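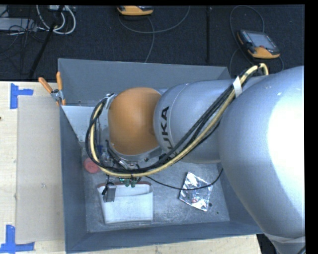
Caixa organizadora Jollska: a minha avaliação

Comprei a Jollska na loja Atby em setembro, para guardar as ferramentas e os restos de tinta da varanda. Antes eu tinha uma caixa da Karnon, que rachou num canto depois de dois verões ao sol.

Tamanho e material

O modelo que escolhi tem 76 litros e é de plástico grosso. As paredes não dobram quando a levanto cheia, e isso para mim era o mais importante. As pegas são largas, mas a borda por baixo é um pouco áspera -- eu uso luvas.

A tampa

É a parte mais fraca. Fecha bem de um lado e do outro preciso de carregar com o joelho. Escrevi à loja e responderam com simpatia, mas a tampa nova ainda não chegou.

Preço

Paguei 216 reais, com o frete incluído. A versão maior custa 300 e não cabia debaixo do meu banco. A Pinto tem uma caixa parecida por 100, mais fina, que serve para roupa ou brinquedos.

Limpeza

Água morna e sabão neutro chegam. A tinta seca sai com a unha, menos nos cantos.

Dou quatro estrelas em cinco. Compraria outra vez, se a tampa fosse melhor.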